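Ferkholm Bench, the planning and perception package for two-armed setups

Home > Software > Planning and control > Ferkholm Bench

In stock as a download. License key sent by email, normally the same day (Sunday orders go out the next morning).

I've sold motion planners in this shop for a good while now, and most of them I could describe in two lines. Ferkholm Bench needs more room, because it does three jobs at once and people write to me asking which one they're paying for. So, you're paying for all three: it works out where things are, it plans for both arms together, and it gives you a timeline tool for seeing what went wrong. You can switch any of them off and use your own.

I run it myself most weeks on peg and slot work, and I'll say up front that I like it a lot. I also have some grumbles, and they're further down.

What you get

- The planner, with both arms treated as one big chain (or two separate ones, your choice)
- The perception module, for board and fixture work
- Hand profiles, with an editor for making new ones
- The timeline viewer
- A year of updates, and the version you have at the end of it keeps running forever
- A Python interface and a C++ one, same function names in both, bless them

The planner

The big selling point is that the two arms share a plan. Plenty of packages plan the left arm, freeze it, plan the right arm around it, and call that two-armed planning. You end up with one arm doing a polite little dance while the other one waits. Bench searches for both at the same time, and you can tell it how much you care about one arm's path compared with the other's. I usually weight the arm that's doing the placing and let the other one find a parking spot.

Parking, by the way, is a proper feature here! You give it a region (mine is a block of air over the far corner of the table), a hand pose, and a rule for when to leave. The planner picks the exact spot inside the region by itself, depending on what the working arm needs. Before this I had a whole file of hand-tuned parking positions, and every time I moved a fixture I had to go through them again. I deleted that file with real pleasure.

Planning time is fine. On my machine a fresh plan for a single reach comes back in under 400 milliseconds, and replanning from a nearby pose is quicker than that. If you ask for the very smooth setting it takes longer and I can't say my pegs have ever cared.

Perception for boards and plates

You register a base board once, then you register the plates that go on it, and from then on the software looks for plates relative to the board. It's a small idea but it saves so much bother. A plate with one round hole and a smaller one off to the side has a clear front and back as far as the software is concerned, so you get orientation for free. A plate with a single hole dead center doesn't, and you'll have to give it a hint.

Each slot or hole gets a state: open, filled, or unsure. I love that "unsure" is a real answer. You decide what happens then. Mine moves the parked hand a bit further off and looks again, and if it's still unsure it stops and asks me.

The registration file holds up to 64 features per board, pegs and slots together. That sounds stingy until you build a board, and then it turns out to be plenty for anything that fits between two arms.

One setting I'd change on day one is the shadow margin. The default was clearly picked under nice even office lighting. Colored light, dark tabletops and pale boards all want a bigger margin, and there's a slider for it in the setup screen under Board, then Edges. Drag it up until the outlines stop jittering and leave it alone.

Hand profiles

Bench doesn't assume a two-jaw gripper, which was the thing that got me to try it. A profile lists the finger joints, the limits, which bits count as the back of the hand for collision checks, and a set of named poses. Fist, open, pinch and hover come built in. Fist is what I use for a parked hand, as it makes the smallest collision shape and the planner gets more room to work with.

Hover is the other one I use constantly. The fingers curl and point down, and the hand stays a set distance over the part until the perception side is happy. You can set that distance per part, so a peg that sticks up a long way gets more clearance than a low one. The profile editor shows the hand turning around in a little window as you drag the joints, and yes, I've lost an evening to it.

Getting started

The printed guide (well, PDF) is decent but jumps about, so this is the order I'd go in.

1. Install the package and start the viewer before you connect anything. It'll complain that there are no arms. Let it.

2. Load your arm descriptions. Most standard formats go straight in. Check the joint limits against your own paperwork, all of them, even the boring ones.

3. Pick or make your hand profiles. Left and right are separate files, and if you mirror one into the other, check the thumb.

4. Add your cables as soft obstacles. A loop over the wrist is enough to matter. The software has a "loop" shape for this, with a slack value you can play with.

5. Register the board, then the plates, then the loose parts. Leave the parts standing about the way you'd have them in normal use. A tidied-up board gives you a model of a tidied-up board.

6. Set one arm to park and the other to hover, and run it at the slowest speed. Watch the wrists more than the fingers at this stage, they're the thick bit and they're what finds the neighboring peg.

My test layout has blue pegs of different thickness on white plates, one plate with nothing in it, and a pair of slots outlined in black. The left hand takes hover and the right hand takes fist. 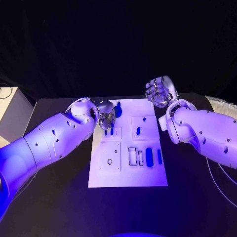 7. Open the timeline and save the run, even if it was dull. You'll want a dull one to compare against later.

8. Only now turn the speed up, a notch at a time.

The timeline viewer

Every run gets recorded as one strip: joint positions, what perception believed, what the planner was asked for and what it gave back. Scrub along it and everything moves together. When a peg gets nudged you can go back to the moment the software changed its mind about where the peg was, and very often it's earlier than you'd have guessed.

You can pin notes to a moment, and you can export a stretch of a run as a test. That last one is my favorite part of the whole package. I've got 2,220 of these saved up by now, mostly tiny, and I run the lot against each new version before I put it on sale here. Takes a lunch break.

How it compares with the others I stock

Prasedari is cheaper and lighter. If you've got one arm and a simple gripper, buy that one and save your money, I mean it. Its planner is quick and the docs are lovely. It has no idea of a board with plates on it, though, so you'd be writing that side yourself.

Krawczyk is the one to look at if you need force control first and planning second. It feels its way into a tight slot much better than Bench does. The two can be run together (Bench up to the hover pose, Krawczyk from there down) and there's a sample bridge in the download. It's a bit fiddly to set up and then it just works.

Ikar is a perception package only. It's very good with shiny parts, and you can feed its results into Bench in place of the built-in module. For matte parts on a plain board I don't think you need it.

My grumbles

The setup screen forgets its window size every single time. The slack value for cable loops has no units, and the guide doesn't tell you what a sensible number is (I start at 4 and go up). Error messages from the hand profile loader are short to the point of rude. And the shadow margin resets if you re-register the board, so write yours down somewhere.

I've passed all of these on. The window size thing is supposed to be fixed in the September update.

Questions I get a lot

Can I run it with one arm? Sure. You just won't use the thing that makes it cost more than Prasedari.

Does it need a graphics card? The perception module is happier with one. The planner doesn't care.

Can both hands work at the same time? Yes, give them both tasks and leave parking off. Start with tasks at opposite ends of the board until you trust it.

Will it work with my camera? If your camera gives you color images and a calibration file, very likely. Send me the model before you order and I'll check the list.

What about moving the license to another machine? Release it on the old one, enter it on the new one. You can do it as often as you like. If the old machine has died, write to me and I'll release it from this end.

Is there a trial? Yes, thirty days with everything switched on. Timeline exports from the trial open fine in the full version, so save your runs as you go.

Licenses are per workstation, and the lab bundle covers 4 of them. Use the drop-down by the price to switch between the two. For anything bigger, use the contact form and tell me what arms and hands you've got, it makes the quote a lot faster.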